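Marks on the Linen: How the Troviren Laundry Kept Track of Other People's Sheets
Individual project report, Textiles and Local History

Introduction

My grandmother had a pillowcase with a small black number in the corner of the hem, and as a child I thought every pillowcase came with one. Mine did not, and I remember being rather put out. It was years before I learned that the number was a laundry mark, put there so that a pillowcase sent out in a bundle with hundreds of others could find its way home again. When we were asked to choose a subject for this project I went straight back to that pillowcase, and I am glad I did, even though I ended up with far more material than I could use and a great many photocopies under my bed.

The report looks at the Troviren Steam Laundry in Steltodcombe, which took in washing from private houses, boarding houses and two small hotels on the hill. The building is now flats, but the company's marking books survived and are kept in the Dostis Collection, in a reading room above the old corn store. I wanted to find out how the marking system worked, who used it, and how well the marks lasted on different sorts of cloth. The last part meant trying some marking of my own, which I describe further down.

Sources

The main source is the customer marking book, a tall ledger with a cloth spine that has gone soft with handling. It has 1214 entries, each giving a household name, an address and the mark that was allotted to it. Some entries have been crossed out and written over when a family moved away, so a single mark may have belonged to three or four households over the years. This caused me a good deal of muddle in the first fortnight. I had begun by treating each mark as if it stood for one family, and I had to go back and start my notes again with a separate line for every change.

Alongside the book there is a box of loose papers: price lists, a few complaint letters, and a printed sheet of instructions for new girls in the sorting room. I also looked at a small group of marked linens held by the collection, mostly sheets and table napkins with a few roller towels. I was allowed to handle these with clean hands on a padded board, and I spent a very happy February afternoon doing nothing but turning back hems.

How the marking worked

A new customer's first bundle was opened on the sorting table and every piece was marked before it went anywhere near water. The instruction sheet is firm about this. Sheets were marked at the right-hand corner of the top hem, pillowcases just inside the opening, and napkins on the back, as close to the edge as the pen would go. Shirts had their own rules, which take up most of the second page, and I have left them out of this report as I only had household linen to compare them with.

The mark itself was a letter and a number. The letter stood for the delivery round and the number for the household. Round H was the hill, with the hotels, and its marks turn up more often than any other in the complaint letters — I think simply because the hotels sent so much. One price list says that the laundry could handle 4000 pieces in a week, and a note pencilled next to it in another hand reads "not in August".

There were two ways of making the mark. The older one was red cotton thread, stitched in small crosses, and some families sent their linen already marked at home in this way. The laundry accepted these as long as the stitched mark was entered in the book, which explains a set of odd entries near the front with initials in place of numbers. The other way was ink. The Troviren bought a marking ink called Kubo, sold in small bottles, which had to be pressed with a hot iron once it had been written. The instruction sheet tells the girls to stretch the cloth tight, write slowly, and not to go over a figure twice.

What the letters say

I had not planned to spend long on the complaint letters, but they were the most enjoyable part of the whole box. One lady on round B had been sent somebody else's bolster case on three occasions and had, on three occasions, sent it back. She encloses a drawing of it. A boarding house keeper writes that her napkins have been marked "as large as a railway station" and asks for the figures to be made smaller in future. There is a copy of the reply, very polite, offering to mark any new napkins with a finer nib but explaining that the old ones could not be undone.

Reading these made me look at the linens again with fresh eyes. The big figures the boarding house keeper hated are the ones that can still be read. The fine, neat ones have often gone to a brown shadow, and in two of the napkins the cloth has worn into little holes along the strokes of the pen, leaving the number to be read by its absence. The reading room notes say this is a known problem with some of the old marking inks, which could be hard on the fibre.

Marking cloth for myself

For the practical part I wanted to know why the sheet was so particular about stretching the cloth. I used plain white cotton sheeting from a market stall, washed once to take out the dressing, and a piece of old linen tablecloth that my aunt had been saving for rags. I tried three kinds of mark: red thread, a laundry pen from the haberdasher's, and an ordinary felt-tipped marker of the sort everyone has in a drawer. I could not get hold of the old ink, and after seeing the holes in the napkins I was not very sorry.
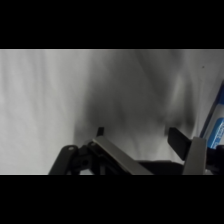
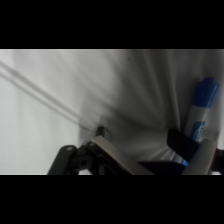
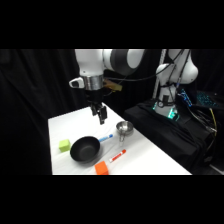
Pale creased cloth in the first two pictures, with a blue-capped marker in the second; a white-covered table in the third.

Creases turned out to be the great enemy. If the cloth is left to lie as it likes, the pen skips over each fold and the figure opens up into two halves when the cloth is pulled flat. My first few sevens looked like a pair of unrelated sticks. I tried pinning the corner to a cork board, which helped, and then an embroidery hoop, which was better still but slow. In the end the best way was the one on the instruction sheet, with the cloth drawn over the edge of the table and held down by the forearm while the hand writes. It felt awkward for the first dozen marks and then quite natural, and I can see how a girl who did it all day would have become very quick.

The second thing I learned was about weave. On the cotton sheeting the laundry pen gave a clean line. On the old linen the same pen crept along the threads and gave every figure a set of whiskers. The linen had been washed soft over many years, and I suspect that cloth straight from the draper would have behaved better. The red thread did not mind what it was put into, but it took me the whole of a long film to finish one letter and two numbers.

Washing

All the test pieces went through our ordinary machine at home, mixed in with the family wash (my mother was very patient about this). The laundry pen held up well and had faded only a little by the end. The felt-tipped marker was disappointing, going to a pale smudge quite early on and leaving a faint tint on the cloth next to it. The thread came through looking just as it did when it went in, apart from one end which I had not fastened off properly.

I would not want to make too much of these results. A modern machine is a gentle thing next to a steam laundry, where the sheets were boiled, and I had only a term to do my washing in. The linens in the collection went through years of it.

Who was in the book

I had hoped to say something about which sorts of household sent their washing out. I sorted the first 300 entries by street and marked them on a copy of an old town map. The rounds follow the better roads, as one might expect, but there is a cluster by the harbour that I did not expect, with a chandler, a ship's office and several lodging houses. Their bundles would have been mostly towels, I imagine, though the book does not say what was in a bundle, only whose it was.

The remaining entries still need mapping. My tutor suggested that I stop where I was and write up, which was good advice, as the word limit for this section was 1000 and I had already gone well over it in draft. I have kept the map and the list of streets in the appendix folder.

Things I would do differently

I would read the whole ledger through once before taking a single note. I would also photograph the hems in a raking light, low and from one side, which shows up the old stitch holes where a thread mark has been unpicked. I only discovered this on my last visit, when the sun came round to the window, and I had time to look at just two of the sheets that way. One of them had a complete set of initials under the inked number — a family mark, picked out and replaced. I have not yet found those initials in the book, but there are some pages near the back that are stuck together with damp, and the reading room hopes to have them opened in the spring.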